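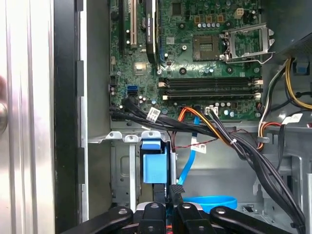
Arm stops dead over an open PC case: how to get it going again

Quick one, writing this between jobs. Applies to the strip-down cell at Rillside, the arm with the Brustley controller. If yours is different, check before you copy me.

What happens: arm goes down towards the board, gets as far as the cables, stops. Panel shows fault 2054. You clear it, it comes straight back. Cost us most of a morning in October.

What it means: the fingers met more push-back than they're allowed. Ours was a cable. Black bundle runs right across the case below the memory slots, and a finger had gone in under it instead of past it. Arm lifts, cable pulls, fault.

Before you touch anything

Hit the stop. Not pause, the stop. Casimiro Soler reached in on pause and got a pinched thumb. Lock the air off as well if your gripper uses it. PC unplugged from the wall, obviously.

Getting it free

1. Look first. Torch in from the side, find which finger is caught.
2. Release the brake and hold the arm while you do it. Two people. It drops a bit.
3. Ease the cable off the finger by hand. Don't pull the arm up to free it, you'll rip the conector off the board.
4. Move the arm up by hand, 40 cm at least.
5. Brake on, hands out, air on, clear the fault.

Check for damage

Socket pins. If the metal bracket over the processor socket is up, the pins are bare, and one touch from a finger bends them. Look at the memory latches too. Then the grip pad, for cuts from the drive cage edges.

Stopping it happening again

Push limit had been turned up to 4000 on the panel by somebody fed up with false stops. Put it back to what's on the sheet. Visitación Vallejo has the sheet.

Tie loose cables to one side before the case goes in. Add a way-point so it comes in over the drive cage and not accross the bundle. Run it 3 times at slow speed, hand on the stop, before you let it go full speed.

Still faulting after all that? Finger sensor, probably. Ring Anselmo Garrido, don't open it up yourself.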